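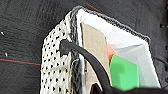
Soft Storage for Shared Rooms
Project report, Textiles and Making II
Group: Zulmira Cardoso, Gopinath Reddy, Indrek Eglītis
Submitted May 17, 2022

1. Background
Our dorm rooms have one shelf per person and a great many socks. We wanted a small container that could be squashed flat, washed, and dropped without waking a roommate. Hard plastic bins failed on all three counts, the last one at 5 in the morning.

2. Materials
We settled on perforated mesh for the sides and gray knit for the rim. Indrek argued for canvas until he tried to sew it. The mesh lets air through, and the knit gives the opening something soft to grab.

3. Making it
The first version, named Borno, leaned like a tired dog. The second, Brundach, stood up but had a mouth too small for a hand, so it stored things permanently. For the third we cut the knit band wider and stretched it slightly while stitching – this took 15 tries and most of Zulmira's patience.

4. Problems
Charcoal fabric is a poor choice of work surface if you dislike lint. Mesh frays when cut across the holes. Knit curls whenever it is left alone.

5. Next steps
Our instructor, Inese Sakalauskas, wants a stiffer base and a handle. Gopinath wants a lid. We plan to start on the base in October.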